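Software Engineer, Manipulation Planning and Tooling
Lodomau, Home Tidying Team
Full time, on site with some remote days
Apply by August 9, 2026

We write the software that lets a mobile robot pick things up in ordinary homes and put them where they belong. There are eight of us on the team right now, and we're looking for one more person who gets excited when a motion plan that looked great in simulation meets a real armchair.

Most of our code lives in two places. Clalora is our planner: it takes a goal like "put this on the coffee table," works out where the base should stop, and finds an arm motion that keeps clear of the furniture. Gosselin is the tooling around it, meaning replay, logging, the test runner and a viewer that lets you scrub through a run and see what the planner believed at each step. You'd split your time between the two, probably leaning toward Gosselin for the first few months (it's the best way to learn how everything fits together, and there's plenty to fix!).

What you'd be working on

Approach planning near low furniture. The wrist camera sees a lot as the gripper comes in, and we only use part of it. We want the plan to keep updating during those last few seconds without the arm getting twitchy.

Replay. We have 319 recorded runs in our regression set, and the runner goes through them every night on 4 machines. It works, but when a run fails you still have to open three windows to find out why. We'd love it to be one.

Better failure labels. "Planning failed" covers far too much ground at the moment. A goal out of reach, a stale map and a timeout should each have their own name, and the viewer should show them that way.

Soft things. Cushions and draped clothing don't keep their shape, and our collision checks treat them as solid boxes. There's a prototype on a branch that does better, and it needs someone to take it seriously.

What we're hoping you bring

You're comfortable in modern C++ and in Python, and you don't mind switching between them in one afternoon. You've worked on motion planning, control or perception for a real machine of some kind. An arm, a drone, a warehouse cart and a student project that drove into walls all count. You can read someone else's log file with patience. If you've built tools that other engineers chose to keep using, tell us about those first.

A graduate degree is fine and so is no degree.
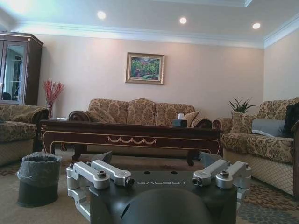
How we work

Robot time is shared and booked by the half day. Everyone on the team runs their own tests, including the people who mostly write perception code, so expect to spend a fair amount of your week standing next to the machine with a laptop. We review every change, usually the same day. Four engineers take turns looking after the nightly run, and you'd join that rotation once you feel ready for it.

Our office and test space are in Idencombe, a short walk from the station. Most people come in three or four days a week. We can help with moving costs.

How to apply

Send a resume and a page or less on a bug you chased in a system that moved. We really enjoy reading these, and they tell us more than a cover letter would. Code samples are welcome but you don't have to include any.

The process is a phone call, a paired session in Gosselin on a recorded run, and a visit to meet the team and drive the robot yourself. We pay for travel to the visit.

Questions about the role can go to Lorcan Mac Carthaigh, who leads the planning work and will be your manager. Use the contact form and put "planning and tooling" in the subject line.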